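Flelladell open day set – read me first

Hi! I put this little folder together after the open day at Clusa on June 11, 2021, mostly for the folks who crowded around the big screen asking if they could take the demo home. You can! It's the simulated one, with the arm, the round table and the turquoise bowl.
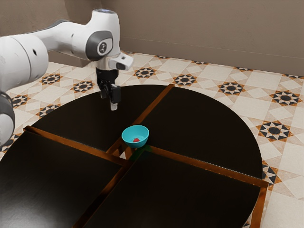 What you get
- 271 runs, all in simulation
- 26 of them set aside for testing (please leave them alone until the end)
- the notes Mabli Nicholas handed out at the door, typos fixed

How the day went
We ran the demo in short slots, up to 10 visitors at a time, and people mostly wanted to talk about the fingers. Getting them down past the rim of a bowl is fussier than it looks – the side walls don't leave much room, and the thing you're after is small and red and sitting right at the bottom.

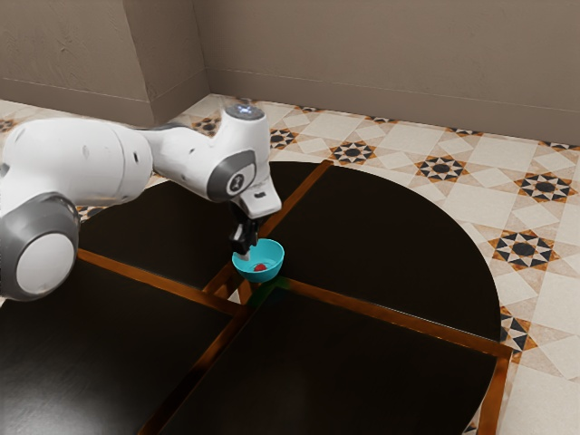
I got asked about approach angle so often that I added a column for it in the run list. It's in degrees, measured from vertical. A few early rows are blank, sorry, I hadn't thought of it yet.

Using it
Go ahead and use it for classes, hobby stuff, whatever. If you publish something, mention Flelladell and drop me a line, I'd love to see it! I'm hoping to add more runs in November.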